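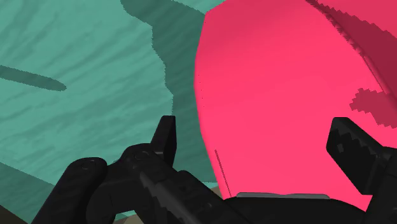 What does a law firm pay a partner when she retires?

Usually two things: the capital she put in, and her share of profits earned but not yet handed out. Goodwill is a separate fight, and a fun one!

Our case for unit 5 is Partanen v. Girard Nordin (the course pack version). Leena Partanen left in July and wanted her capital back at once. The agreement let the firm spread it over 47 months - read that clause twice, it's lovely drafting.

Before class, work out what the firm owes her if she billed 1,728 hours and the bonus line is set at that number. Seija Karppinen's note on page 77 helps a lot.

Bring your draft exit clause, one page, and be ready to swap it with a neighbor.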